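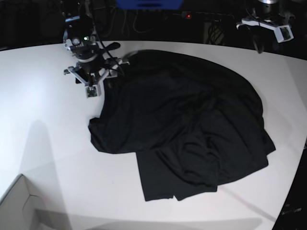

Tombridge has 473 pieces of lost clothing and, until last week, no agreed way of folding any of them. The town's lost property office moved out of its basement on Cadton Street in October and brought everything along in garbage bags, which did the knitwear no favors. Now the bags are being opened, one garment at a time, on a broad white tabletop with a gently curving far edge. A dark piece of clothing lying there in a crumpled mound, one straight hem showing at the bottom, is a fair picture of how most of the collection arrived. It will get a tag, a fold and a place on a shelf, in that order.

The work is being run by Odette Perrin, who spent 16 years in the stockroom at Skindby, the department store, and has views. Her first was that the office should stop writing "black top" in the ledger. The old ledger contains 27 entries reading "black top" and two reading "black top (other)." Residents who phoned to ask after a black top were invited to come down and look, and some of them are presumably still annoyed about it.

"You can't give a person back their shirt if you've written down the same thing for every shirt," Perrin said. "Size, neckline, label, any damage. It takes a minute. People act like I'm asking for a novel."

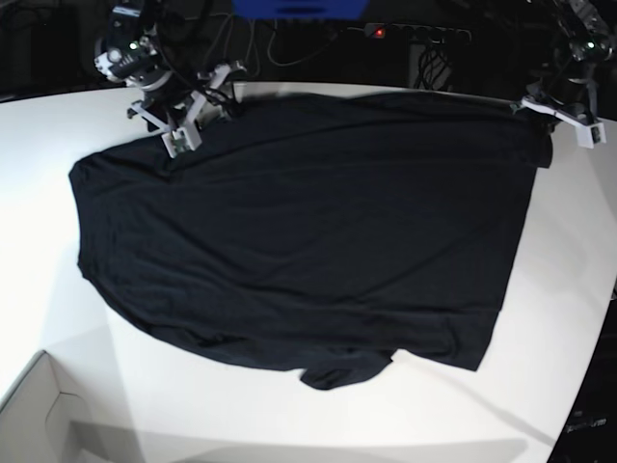 Color has caused the most argument. Perrin wants navy and black kept on separate shelves, a position that sounds reasonable until someone has to carry it out. Laid out over the white surface, a large dark garment with a soft, matte look to it can pass for either, and the one spread there with its top edge rising in waves was no help to anybody. The house rule is that doubtful cases go to the window. If they are still doubtful at the window they are navy.

Then there is the fold. The town had been following a one-page guide left behind by the shelving supplier, Nedeljković, which calls for sleeves in, sides to the middle and bottom third up. Perrin prefers halves. Her argument is that a T-shirt folded in half shows its collar at the front of the shelf, where the label can be read without pulling the whole pile onto the floor. The supplier's guide has been moved to a drawer.

Spreading comes first under either system. A garment that has spent months at the bottom of a bag does not lie down willingly, and the instruction pinned by the door says to work from the hem and smooth toward the shoulders,

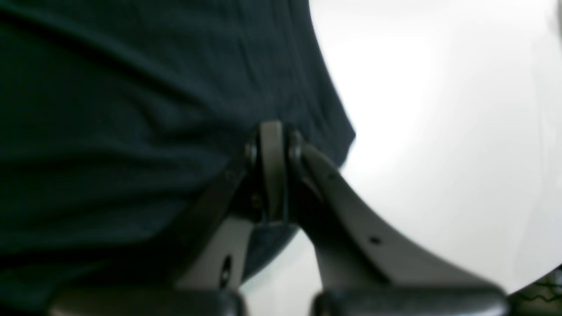
then leave it alone for a moment before turning it over. Wrinkles that survive this are to be ignored. There is no iron, and a request for one was returned by the town's finance desk with the word "why" written on it.

Owners can start claiming clothes on Friday, May 25, 2018, at the new office on the ground floor of the Tombridge Annex. Bring a description. Anyone planning to say "it's black" should be ready to add a size, and possibly to defend the black. Unclaimed items will be held through the end of October and then passed on to the Cadton thrift store, which has asked whether they could come already folded.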